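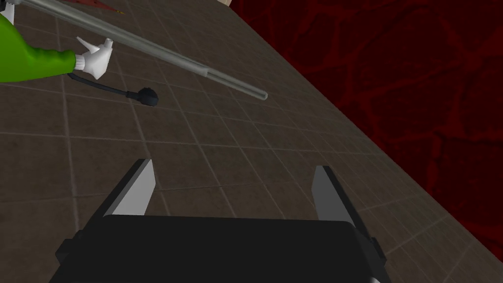 Wrist view, gripper open over the floor tiles

Mounts are done on the Skelleck cell in the simulator. I left the finger gap at default. 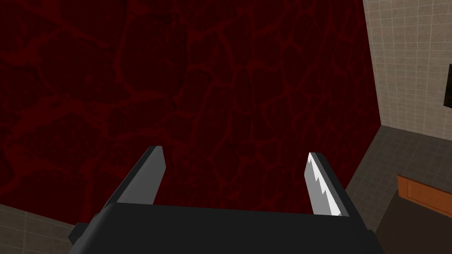
Open fingers against the red surface

Manolis Mavromatis wrote on 09/09/2021:
> Re-zero both wrists before you touch the camera offsets.

Did that, then ran 1,000 steps with no drift in the log.
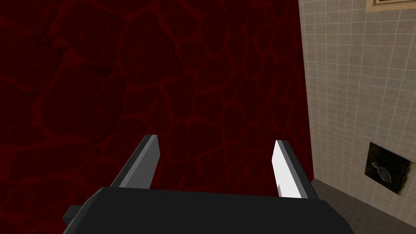 Daranee Khamphan would still lower the finger damping before the next run.

I'll try that tonight with the old config saved. 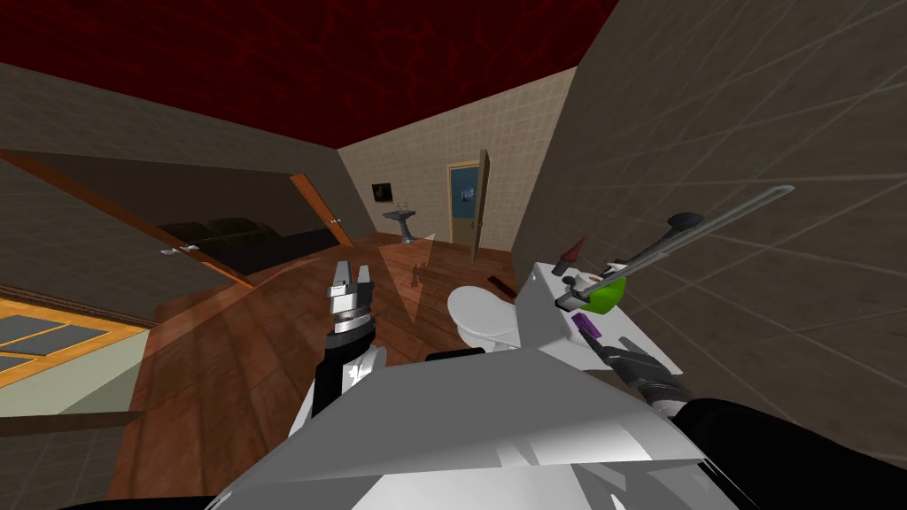 Does the zero survive a reload? Only if you save the joint file first.

Stavros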